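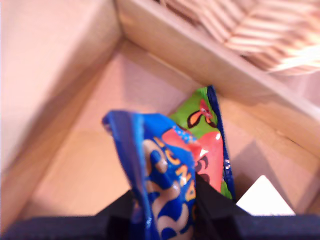 Snack Packaging

By Lorena Maldonado — October
7 comments · 70 shares

Snack packaging is the group of bags, wrappers, and pouches used to sell single or small servings of ready-to-eat food. Most modern forms are made from thin plastic film, often in several layers, and are sealed by heat at both ends. The film keeps out air and moisture and provides a surface for printing.

Early snacks were sold loose from barrels or tins, and shopkeepers filled paper bags at the counter. Waxed paper came into use later, followed by clear film and then metal-coated film. 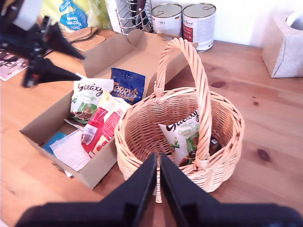

Shamim Jatoi has objected that this account gives too little credit to waxed paper, which stayed in use in small shops long after film became common. The point is generally accepted for rural areas.

Disposal remains the main concern. A survey in the town of Flomden recorded 1,353 wrappers along its river path — most of them made of layered film, which is hard to recycle.
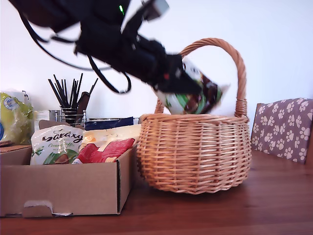 Printed design developed alongside the materials. Plain bags gave way to color printing once shops let customers serve themselves. Makers came to rely on pictures of the flavor, as on a white bag with green leaf-like shapes and chocolate-colored pieces. Lettering styles vary widely by country.

Contact · Copyright Marnitz Reference · Back to top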